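Incidencia: la cámara de muñeca se queda congelada al grabar demostraciones
Proyecto: Birnum / puesto Leka
Estado: abierta

Qué pasa

¡Hola otra vez! Vuelvo con el puesto Leka, que me tiene frita. Estoy grabando la tanda de 300 demostraciones que pidió Nollcombe para la tarea del portátil (acercarse, bajar y tocar el borde delantero) y hasta la 42 todo fue como la seda. En la 43 la imagen de la muñeca se quedó parada a mitad de la bajada, mientras las articulaciones seguían registrándose tan tranquilas. En la 44, lo mismo.

Lo que he probado

1. Reiniciar el grabador de Reltstead. Arranca sin quejarse, pero a los 2 minutos vuelve a congelarse.

2. Cambiar el cable USB por el corto del cajón. Un poco mejor, creo, aunque no me fío nada.

3. Mirar si era cosa de la exposición, por el brillo de la mesa. Abrí un fotograma suelto y se ve bien: se leen las teclas Ctrl, Fn y Alt y hasta las pegatinas de AMD y Windows 7 del reposamanos, así que el enfoque y la luz los doy por buenos. 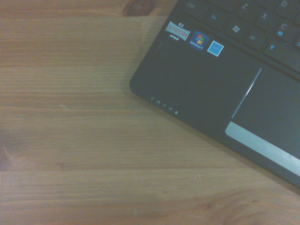 4. Bajar la resolución a la mitad. Aguantó toda la tarde, pero así no me sirven las demostraciones, ¡el modelo se entrena con la otra!

Lo que necesito

¿Alguien puede mirar si el grabador descarta fotogramas sin avisar cuando se llena el búfer? Me vendría de perlas que parase la grabación en cuanto se repita la marca de tiempo. He apartado la 43 y la 44 en la carpeta de dudosas, no las borréis todavía, por favor. Sigo mañana con el cable corto y lo apunto en este mismo tique.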